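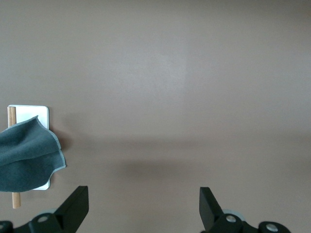

Can visitors see the craft rooms at Nallholm without booking? On Saturdays they can, from 10 until the last tour leaves at 3, and the rest of the week is by phone only.

I went in May with my sister. The ticket desk is in the old Kahraman building, across the yard from where the tour starts, so allow time to walk back. There were 13 of us. Vinzenz Plattner took the group through and kept to the schedule.

The first stop is the sample store, which holds 3,000 pieces: cards, dowels, cloth and wood offcuts. Schools borrow them in boxes of 100 and send them back at the end of the term. Plattner spent a long time on how the boxes are labeled — longer than I wanted, but two teachers in the group took notes.

After that comes the table room. The tops are plain and matte, and people set their pieces out on them before they pack. I asked about the finish and was told it comes from Diline and gets wiped down every evening. The room was warm and there were not enough chairs. 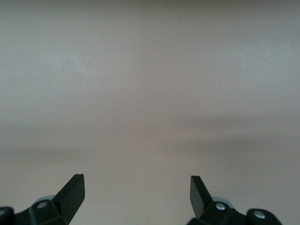

Tabletop with a clear stretch of surface.

The tour ends at the Cukeo shop, where offcuts are sold by weight. I bought 2 bags. The coffee machine takes coins only. Parking is behind the shop and was full by noon, so we had left the car on the street by the church.

The whole visit took an hour and a half. The stairs to the sample store are steep, and the elevator has to be asked for at the desk.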